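Week 4 handout: when the log says fine and the jumper says otherwise
Robot Manipulation and Safety, Rarville campus
Notes to go with the lecture (bring them to the tute, please, I never print enough)

Okay, so last week we did hard faults, the kind where a breaker trips and everyone looks up. This week is the sneaky sort. The fault I want to work through comes from Trullow, our garment folding project, and I'm using it because I was the one who signed off the data, so I get to be rude about it.

Background, quickly. We teach the folding policy from demonstrations done with a pair of hand-held grippers. Each gripper logs its jaw opening and its position, and the Careo software lines the two streams up afterwards. By November we had 3,076 demonstrations in the set and the training curves looked lovely. Then we put the policy on the arms and it closed on thin air beside the sleeve. Over and over! It would come in nicely, open wide, shut the jaws just short of the knit and carry nothing across the table with great confidence.

My first guess was the policy. My second guess was the policy again (I'm stubborn). The real culprit was a clock. After a software update the jaw stream on one gripper was being stamped late, so the "close" command was paired with a position from a moment further along the motion. Nothing crashed, no warning came up, and the checker passed every file because it only looked for missing values.

Knitwear shows up this kind of error badly. A cuff is a small target and it's soft, so there's no hard contact to tell you that you missed. Have a look at where the pads sit relative to the sleeve and think about how little lag you'd need to spoil a grasp.

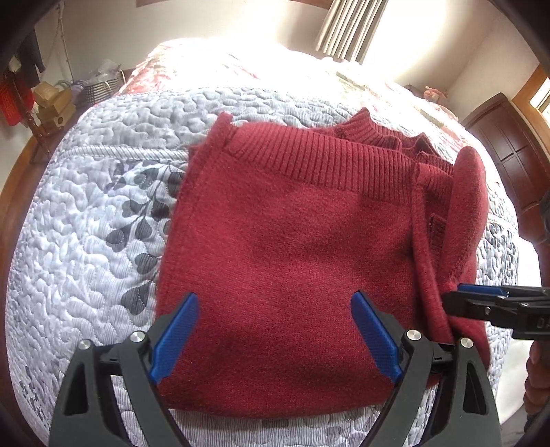
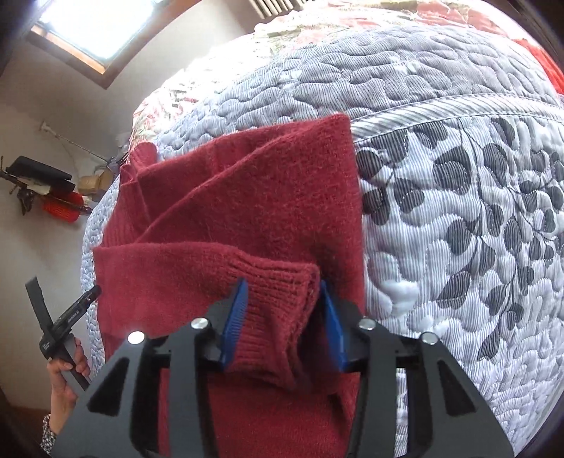
Now, the safety side, which I rushed in the lecture. An empty grasp sounds harmless, and on a jumper it mostly is. But our recovery routine treated an empty grasp as "try again, push in further", and the retry limit was set to 1,000. I'd typed that in myself during bench testing and forgotten it. So the arm kept pressing lower into the table, and the only thing that stopped it was the force limit on the wrist. If that limit had been loosened for heavier fabrics, as we'd been planning, we'd have had a bent gripper at best. If someone had reached in to straighten the sleeve, well, you can finish that sentence.

What we changed:

The retry limit is now 2, then the arm stops and waits for a person.
Both streams get a sync check at the start of a session: open and close the jaws while tapping the table, then compare the peaks.
The checker plots jaw opening against position for a sample of files, and a human looks at the plots.
Any software update means a fresh sync check before recording starts.
Hands stay out of the cell until the stop is pressed, even if the arm looks like it's finished.

Some of you asked whether we could have shifted the timestamps and rescued the old data. Partly, yes. The lag was steady within a session but different between sessions, so we could only fix the ones with a clear tap or bump to line up on. The rest got binned. That hurt.

For the tute, read the Chaturvedi chapter on time alignment (skip the proofs, they're not on the assignment) and come with answers to these:

Which single check would have caught this fault earliest, and what would it have cost us to run?
Why is "retry harder" a poor default for soft objects?
Sketch a fault tree with "arm presses into table" at the top. I want the retry setting and the clock on separate branches.

Hand-drawn is fine for the fault tree. Put your student number on it this time, I've still got a pile of mystery sheets in my office from the last one.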